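3.2 Cell layout and cable routing

The cell was built at the Flivthorpe site and has been in regular use there since the first trials of the fastening task. It consists of two arms of the same type, mounted at the front of a small enclosure and facing a shared table. All work takes place on a framed board laid on the table between them. The board is not clamped. Its position is found anew at the start of every run, and the task software accepts any rotation that leaves the whole board within reach of both arms.

The bases are fixed to a single rail. An earlier layout had each base on its own plate, bolted to the table, and the distance between the two drifted by a small but measurable amount whenever one plate was taken off for service. With the common rail the spacing is set once, with a gauge bar, and an arm can be lifted out and put back without a new two-arm calibration. A single-arm check against the board is still needed and is described in Section 3.4.

Cable routing caused more lost time than any other part of the cell. In the first layout the gripper cable was tied tightly along the whole length of the arm. This looked tidy but left too little slack at the wrist, and the conductors broke close to the connector. Of the 41 stoppages entered in the cell log during the first period of use, most were traced to this fault or to the connector itself. The present routing (Figure 2) leaves a free loop above the gripper, brings the cable back along the upper link and takes it round the elbow before it goes down to the base.
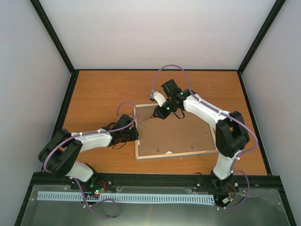 Flivthorpe, 24 Dec 2023

Figure 2. The cell with both arms over the board. The purple gripper cables rise in a free loop before returning along the upper links; small white ties hold the cable on the left arm. The light-blue slotted duct runs across the grey front panel between the bases.

The height of the loop is a compromise. A low loop catches on the gripper body when the wrist turns through its full range, while a high one swings during fast moves and can touch the other arm when both are over the middle of the board. We settled on a free length of 415 mm, measured from the connector to the first tie. The ties are closed by hand until the cable can just be slid through them with two fingers. A tie pulled tighter than this moves the bending point to the edge of the tie, and the fault returns in a new place.

At the elbow the cable is kept to the outside of the joint. Routing it on the inside shortens the path but pinches the sheath when the arm is folded, as it is in the parked position. Both arms are set up to the same rule, although the right arm is more often folded in our task and its cable has a shorter life. Spare cables are cut and fitted with connectors in advance by the Lulell workshop, and a change takes up to 20 minutes with the arm in place.

Below the rail, the wiring is held on a flat metal panel, with the slotted duct carrying the runs between the two sides. The panel can be reached from the front with the arms parked. The purple cables hang in open loops below the bases and are left long on purpose, so that a base can be tilted forward on the rail and its underside inspected before anything is unplugged.

Routine care follows a fixed list, drawn up by Anju Gautam and revised after the November stoppages. After every 200 runs the operator parks both arms, cuts the power and checks the ties, the wrist connectors and the rail bolts. The cable is then flexed by hand at the top of the loop while a second person watches the resistance reading; any jump in the reading is treated as a broken strand and the cable is changed. The gripper fingers are wiped at the same time and checked for play. Loose screws found on the table are removed before power is restored - a screw under the board lifts one side enough to spoil the height estimate.

One point remains open. The status lights on the wrist unit show that it has power, but they do not show a poor signal line, and an operator who relies on them can restart a cell that will stop again within a few runs. Sinéad Coughlan has added a short test to the start-up routine, in which each gripper is opened and closed 120 times at the parked position and the replies are compared with the commands. The test finds a line that has already begun to fail. It does not find a cable that is worn but still whole, and for this the inspection by hand has been kept.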